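From the Workshop: Eight Weeks of Clown, and Why I'm Signing Up Again

I went to my first clown class at Plulterbridge in January expecting red noses and pratfalls. We did get the noses, in week three, handed out by Canan Baysal as if they were medals. Before that we spent two whole evenings learning how to walk into a room.

If you've never tried it, walking into a room is awful! You come out from behind the curtain, you look at the audience, and you let them look at you. That's the exercise. No jokes, no props, no line to hide behind. I lasted maybe four seconds before I started pulling faces, and Canan called out very kindly from the back, "Go out and come in again." I went out and came in again a lot that night.
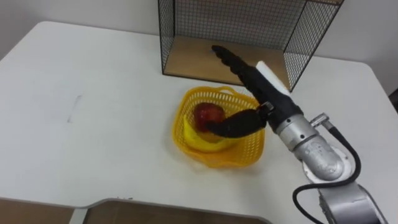 The flop

Clown people talk about "the flop" the way bakers talk about bread. You try something, it dies, and there's a terrible little silence. Every instinct I have says to hurry on to the next bit. What we practiced was staying put -- looking at the audience, admitting with your whole face that it died, and letting them enjoy that with you. The first time it worked for me I had been trying to sit on a chair in an interesting way for far too long. I gave up and looked at Dilek Tokgöz in the front row, and she laughed so hard she had to leave for a glass of water. I still don't know what my face was doing. I've tried it in the mirror since and it's gone.

Mikkel Ásgeirsdóttir, who has done years of physical theater and can fall off anything, told me the flop was harder for her than for the rest of us. She kept rescuing herself with skill. Canan finally banned her from falling over for an entire evening (she managed until the break).

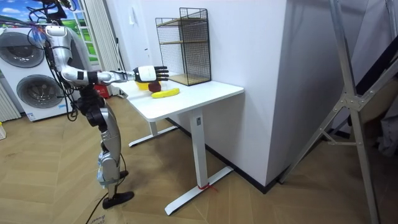

A robot hand above a small red apple.

The showing

We finished with a showing on a Monday night, 21 of us in turns of a few minutes each, in front of a house of 54. I was on after Şükran Avcı, who did a piece about waiting for a bus that had no bus in it and almost no movement, and I would happily have watched another hour. Following her was a flop all of its own. I stood there, I looked at everyone, and somebody in the third row said "oh dear" out loud. Best laugh of my life, and it belonged to a stranger!

İlker Ekinci played accordion between the turns and, when things got desperate, during them. He'd asked each of us for one word to describe our clown and worked from that. Mine was "damp." 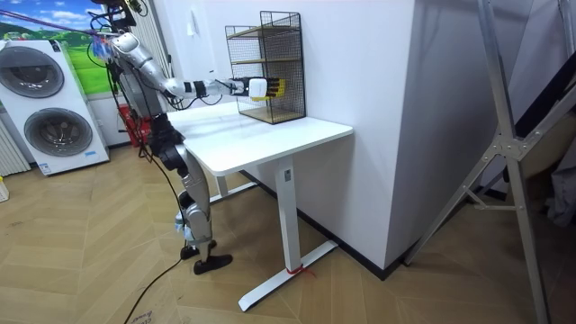
What surprised me most was how much of it has crept into my regular acting. I'm rehearsing a two-hander called Plenov at the moment, very serious, lots of snow, and I've stopped racing through the pauses. My scene partner noticed before I did. She thought I'd forgotten my lines the first few times, so we had to have a small chat about it, but now she's slowing down too and the second act has room to breathe.

The next round starts after the spring break, same room, same squeaky curtain. It costs $80 for the eight weeks, and you need soft shoes and clothes you can roll around in. Beginners are very welcome -- half of our group had never been on a stage. Names go on the sheet by the box office door, or you can catch Canan after any Plulterbridge show. I've put mine down already, second from the top, right under Dilek's.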